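Household Food Storage, Unit 5: Fruit on the Counter
Handout, revised August 26, 2022

Citrus keeps well at room temperature for several days. For longer storage, move it to the refrigerator drawer. Choose a wide bowl so the fruit sits in one or two layers – deep piles bruise the bottom pieces and hide soft spots. Line the bowl with plain paper and change the paper when it gets damp. 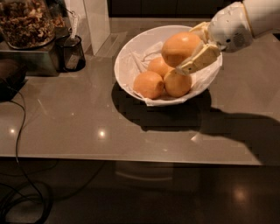
Fig. 5. Round orange citrus in a wide white bowl lined with tissue paper.

Check the fruit every morning. Lift the top pieces and look at the ones underneath. Take out any with mold, broken skin or a sour smell, and wipe the bowl before refilling it. Do not wash citrus until you are ready to eat it.

For next class: read the Telden booklet, pages 91 to 99, and bring your storage log.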